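Voneck Robotics Club: Fall Term Notes

The cooking task group has settled on its setup for the Ultville student meet in November. The station is one table, one portable induction cooktop, one nonstick saucepan with a glass lid, and a single arm working from the right. The task list covers lid handling, pan transfer and setting the control knob.

Lid handling comes first. The hand closes on the knob at the center of the lid from above, and the glass leaves little margin for a bad approach angle.

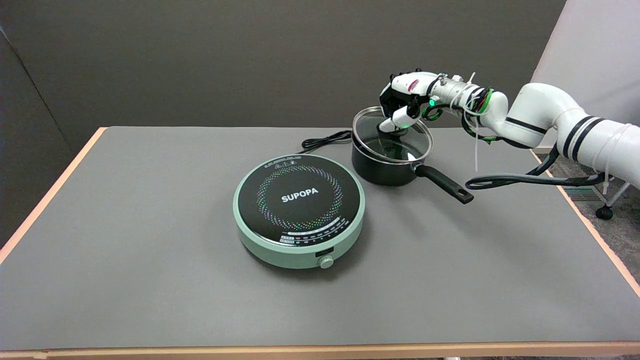
The data set now holds 3,328 logged attempts, stored under the project name Ekine. Each entry records joint positions, finger commands and a pass or fail mark entered by the operator. Attempts with a missing mark are kept in a separate folder and do not count toward the total. The target before the meet is 3,823.

Two changes were made to the controller this month. Closing speed on the fingers was cut to 70 percent of the earlier setting, and the approach path now ends with a short vertical segment over the knob – the old path came in at a slant. Both changes are in the Tan branch of the code. Members running older copies should update before their next bench slot.

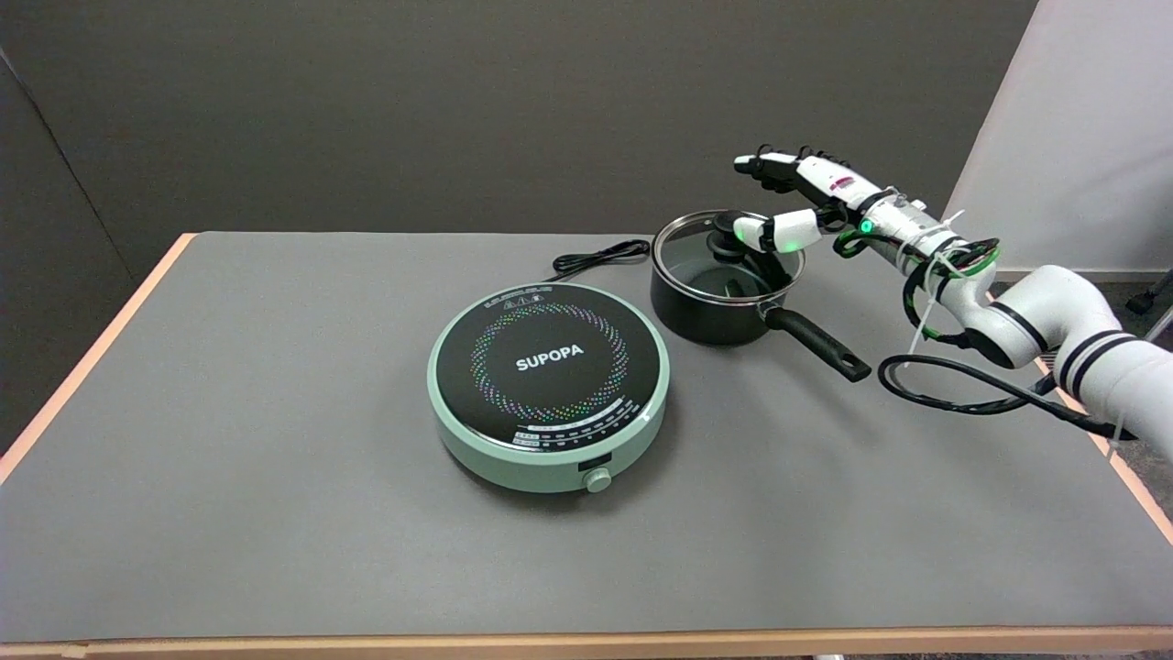

The hand over the lidded saucepan, with the cooktop to its left.

Pan transfer is next on the list. The long handle shifts the balance point away from the center of the pan, so the grasp planner needs its own settings for it. Bench time is limited to 12 slots per month, and the sign-up sheet is in the shared folder.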